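Dec 6, 2023

We got to the Balaskas open house a little after 11, which was later than I had promised Akua Sulemana, who had very kindly put our names on the list back in August. She met us at the door anyway, all smiles, and walked us straight past the coats and the coffee line to the small furniture (she knows me well!).

I had come for the low storage pieces, and I could have spent the whole morning there. My favorite was a little gray cabinet with two drawers and a smooth matte top, finished with a slightly raised lip along the front. There was an apple on it, a nice streaky red one, and a bag of sea salt and vinegar potato chips — pretty much what would end up on mine at home by the end of the first day. 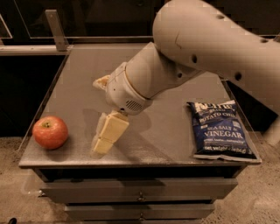 ## Upstairs, and the ride home

Sena Acheampong from Irkatex had the upstairs room, with 19 fabric samples pinned along one wall and a story to go with nearly every one of them. I liked a thick oatmeal weave best, and my sister liked everything. We stayed for the short talk on drawer runners too, and I took six pages of notes that I can hardly read now.

Parking is behind the Taltano building, and the side stairs are steep, so wear decent shoes.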